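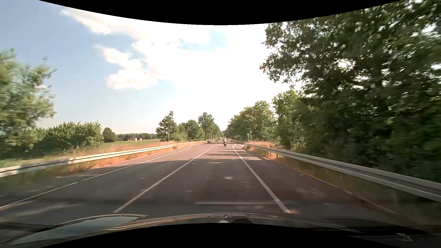 Préparer ses patins avant la sortie

Dévissez les huit roues et essuyez-les avec un chiffon sec. Contrôlez les roulements un par un : une roue lancée à la main doit tourner sans gratter. Sur les Zultau, l'entretoise reste souvent coincée dans le moyeu, poussez-la avec la clé.

Permuter les roues

La roue avant passe en troisième position, la deuxième en quatrième, et inversement. Retournez chaque roue pour que le côté usé se retrouve à l'extérieur. Serrez, puis desserrez d'un quart de tour si la roue freine.

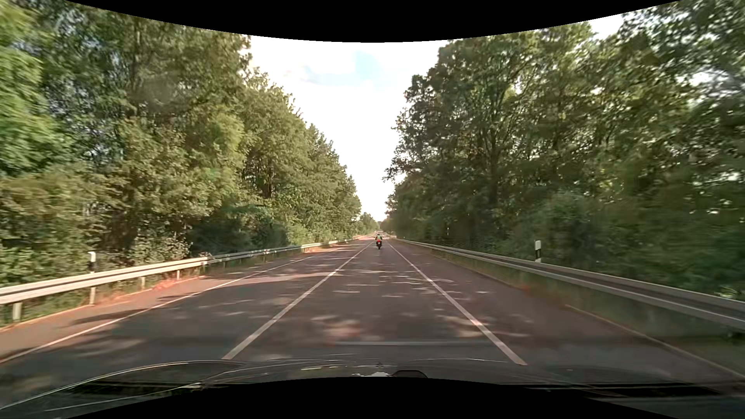 Régler le frein

Le tampon doit se trouver à un doigt du sol, patin à plat. S'il est usé jusqu'au repère, changez-le (référence 2393 chez Zovano, vis comprise). Gardez l'ancienne vis.

Premier essai

Faites quelques longueurs sur un parking plat, en freinant à chaque bout. Resserrez ensuite tous les axes et glissez la clé dans le sac.

Mis à jour le 18/01/2019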